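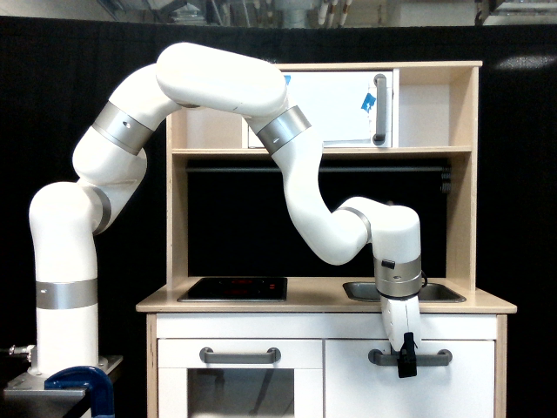

Recording cabinet-door demonstrations you will still want to train on

Tundeo bench notes, Rirnville. Last changed 12 March 2025.

Most guides to collecting robot demonstrations tell you to get more of them. We followed that advice for a whole season on the play kitchen and ended up with a policy that opened the right-hand cabinet beautifully as long as you set the arm up the way the operator liked to set it up. Move the base a little and it closed its fingers on air.

So this page is slower than you may want. It covers one task, opening the lower right cabinet door by its handle, recorded by teleoperation on a table-mounted arm. It assumes you already have an arm, a way of driving it, and software that writes joint positions, gripper commands and camera images to the same file. We use Skiller for the recording and a Hashemi hand controller for the driving. Neither is required. If you are shopping for either, ask to see failed episodes played back before you look at anything else.

Before you record anything

Write down what the task is, in one sentence, and include where it stops. Ours reads: "From a start pose above the counter, grasp the handle of the right door, pull until the door is clear of the cabinet, release, and back away." The last two words were added after we had a pile of episodes that ended in whatever spot the operator's hand was in when they got bored. The model learned that too. It would open the door and then drift.

Decide what counts as a failure. Ours are: the fingers slip off, the arm shoves the kitchen, the door swings back before release, the operator stops to think for so long that the arm sits still. People argue about the last one. A pause looks harmless on video, but a learner that sees the arm sitting still in front of a handle has been given a perfectly good reason to sit still in front of a handle.

Decide what you will vary, and on purpose. "We'll mix it up a bit" is how you get a dataset where everything varies except the thing that matters.

Setting up the arm and the kitchen

1. Clamp the base plate to the table and tighten it. Then push on the upper arm with your hand. If the plate moves, everything you record afterward has a moving origin in it. Check again at the end of the session.

2. Place the kitchen so that the handle can be reached with the elbow high and the gripper pointing down. An arm that comes up and over the hutch has room to bend at the wrist. An arm at full stretch has very little, and your operators will learn ugly tricks to get around it.

3. Weigh the kitchen down or fix it in place. A play kitchen is light. Pull on a stiff door and the whole thing will come toward you, and some of those episodes will look like successes from the camera.

4. Hang something plain behind the work area. We like black cloth. I'm less convinced by this than most people are: it makes training look good and then the policy meets a room with windows. But it does keep people walking past out of the images, and for a first round I would take that trade.

5. Watch for glare. Glossy surfaces pick up ceiling lights, and even dull cloth can show a bright patch. Either get rid of it or move it around between sessions. A bright patch that sits in the same place in every episode is a landmark, and the model will use it.

6. Route the cable at the wrist so it has slack through the whole motion. Run the joint through its range by hand, or slowly under power, and look. Cables that snag give you a small tug in the data that you won't understand later.

7. Mark the kitchen's position on the table with tape, and mark the positions you plan to move it to. Tape is also handy for holding play-kitchen doors shut, but write down where you put it and leave it there for the session.

Choosing start poses

Pick your start poses before the operator sits down. We keep a list on paper and cross them off. Left to themselves, people start wherever the last episode ended, and the last episode ended at the right-hand door, so you get hundreds of starts with the fingers already lined up with the handle. From there the task is hardly a task. Close, pull, done. Your success numbers will look wonderful.

Some starts should be awkward. Put the gripper over the stovetop. Put it too low and off to the left of the oven handle, so that it has to travel past a handle it should ignore. This one earned its place: our play kitchen has two grey bar handles on the lower half, one on the oven door and one on the cabinet door, and an early model was happy with either.

Include a few starts near the handle as well, but know how many you have.

Driving the arm

Before the real session, have each operator do the task until they are bored and throw all of that away. Deleting practice runs hurts when you are short on data. Do it anyway, or at least keep them in a separate folder with an honest name.

Then, for each episode:

Move to the start pose and let the arm settle.

Start the recording, and only then move the controller. Skiller will trim a still opening if you ask it to. I don't ask it to, having seen it trim a slow approach along with the stillness.

Approach from in front and above. Line the fingers up with the middle of the handle before going in. With a parallel gripper, check the wrist angle here, while there is still clearance. Twisting the wrist once a finger is against the door scrapes the paint and loads the joint.

Close on the handle. Don't squeeze harder than the pull needs. If your controller gives you only open and closed, there is nothing to decide, and that's fine for this task.

Pull along the arc of the door. New operators pull straight back, because that feels natural at a desk. The door is hinged, so a straight pull drags the fingers along the handle and often off the end. Ask them to think about where the hinge is.

Release, back away, stop the recording.

Reset the door yourself, by hand, after the recording has stopped. Hands in the episode are the most common thing we throw out.

If you fumble the grasp and recover smoothly, keep the episode and tag it as a recovery. If you fumble it and flail, mark it as failed. The line between the two is a judgment call, and I would distrust any guide that says it has a rule for it. What helps is having the same person make the call for a whole batch.

How many to record

The number people quote at you is 500. I have never found out where it comes from. It may be right for your task. For ours, the first 500 were worse than useless for a while, in that they persuaded us we had a dataset.

Record 37 good episodes first. There is no theory behind 37; it is the number of start poses on our sheet, one episode each. Train on those. The result will be bad, but it will be bad in a way you can look at. Ours kept coming in too high over the handle, and we traced that to a wrist camera that had worked loose. With a few hundred more episodes on top we would have blamed the model.

After that, add batches that answer a question. "Does it cope when the kitchen moves toward the arm?" is a question. "More data" is not.

Checking a batch

Watch every episode from the first batch. Fast playback is fine. Sit through all of it.

Look at the gripper command next to the video. If the fingers close on the video well after the command changes, or before it, your clocks don't agree. Fix this now. It will not average out.

Plot the start positions of the gripper from above. You want a spread. If you see a blob with a few strays, somebody stopped reading the list.

Plot episode lengths and open the longest and the shortest. The longest are usually hesitation. The shortest are sometimes a recording that was stopped early and still saved as a success, and we have never had a batch without at least one.

Replay a handful of recorded trajectories on the arm with the kitchen in the taped position. A replay should open the door. If it doesn't, then what you recorded is missing something, or the base has moved. Keep a hand on the stop button for this.

Testing without fooling yourself

Hold back 2 kitchen positions and 3 start poses that never appear in training. Don't test on them until you think you are finished, and when you do, write down the result of the first attempt. The temptation to nudge the kitchen and "just try that one again" is strong, and I have given in to it.

Film the tests from a camera that the policy doesn't see. Count a success only if it meets the sentence you wrote at the start, including the backing away.

Then change one thing the policy was never promised. Turn off a light, or take down the backdrop. It will probably get worse. How much worse is the figure I'd want from anyone offering me a dataset, and I have yet to be handed it without asking.

Notes still to be added

The oven door. It may need its own sentence, its own failures and most likely its own start sheet. We plan to record it in May and will put the sheet up when it has been used for a full batch.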